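Plates in a Wire Rack: Storage for a Shared Kitchen
Final report, Household Objects course
Group members: Isabelle Morin, Deok-su Yoon, Ebony Henare
Course instructor: Urszula Cieślak

Background

The kitchen on the second floor of Grabowska House is used by 52 residents. It has one sink, one long counter and a cupboard with two shelves. Plates are stored flat in the cupboard, large and small together, and the pile has to be lifted to get at anything near the bottom. Our group wanted to know whether a plain wire dish rack could be used as the permanent storage place for the plates people use every day, so that they would go straight from washing to the rack and stay there.

We left bowls and cups out of the main study. They need a different spacing and we did not have time to do both properly.

Materials

The rack is an ordinary rectangular basket of thin wire with upright tines. It has no tray. We set it on a wood tabletop for the trials because the kitchen counter was in use most of the day.

We used 13 plates, borrowed from residents or bought secondhand. The plain ones included a dark green, a white and a pink. The green one has a raised rim and a slightly recessed center, and it is large enough that we were not sure at first it belonged in this kind of rack. We put labels on some of the plates to keep our notes straight, and left the others without.
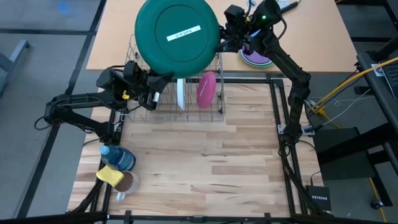

Method

Each trial used the same order of steps.

1. Start with the rack empty.
2. Put the plates in one at a time, largest first, then repeat with the smallest first.
3. After each plate, write down whether it stands by itself, leans on a tine, or leans on its neighbor.
4. Take out one plate from the middle without moving the others. If another plate moves, write it down.

We did 79 placements in total over two afternoons. Ebony kept the notes the first day and Deok-su the second. The first afternoon was Sep 28, 2020. The second was the following week, in October, after we had changed the sheet to include a column for leaning direction — the first version only had "stands" and "falls," and almost nothing falls.

Placements from the first day were not redone. For those we filled in the leaning column from memory where two of us agreed, and left it blank otherwise.
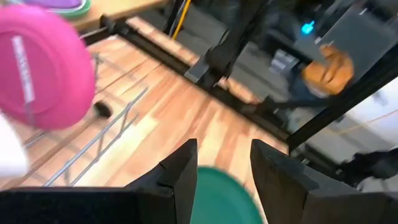 Isabelle Morin
Group lead, second-year student

Results

Flat plates with a narrow rim were the easiest. They stood close to upright and could be taken out without touching the next plate. Plates with a deep curve took up two spaces, and when we tried to use the space between them anyway, the second plate ended up resting on the first.

Starting with the largest plates worked better than starting with the smallest. When the small ones went in first they tilted toward the open side, and the big plates then had to be pushed in behind them.

Pattern had no effect on how a plate stood, of course, but it did affect how fast people found it. Geum-ok So, who lives on the floor and tried the full rack for us, picked out the blue lattice plate right away and needed longer for the dark ones. Glossy dark plates standing close together look like one object from the side. We had not planned to look at this and have only her trial and our own impression.

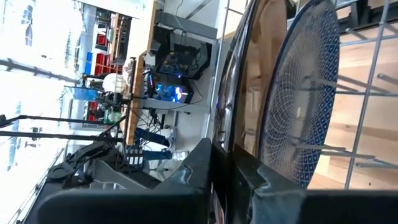

Fig. 3. Plate with blue diamond lattice beside a dark glossy dish, both in the wire rack.

Discussion

The rack can replace the flat pile for everyday plates if the deep ones stay in the cupboard. It takes more counter length than the pile takes shelf, and residents would have to agree to give up the space next to the sink. Two people we asked did not want to.

The main weakness of the study is that we used one rack. A rack with wider spacing might hold the deep plates and let the thin ones lean too far. We looked at the Selto and Edurero racks in the store but did not have the budget to buy either.

We also did all the trials with nobody waiting for the sink. In the evening people put plates down wherever there is a gap, and our largest-first order would not survive that for long.

Next steps

Ebony will leave the rack in the kitchen until the end of term with the large plates at the left. We will check it once a week and note which spaces are used. Bowls may be added later if the instructor agrees.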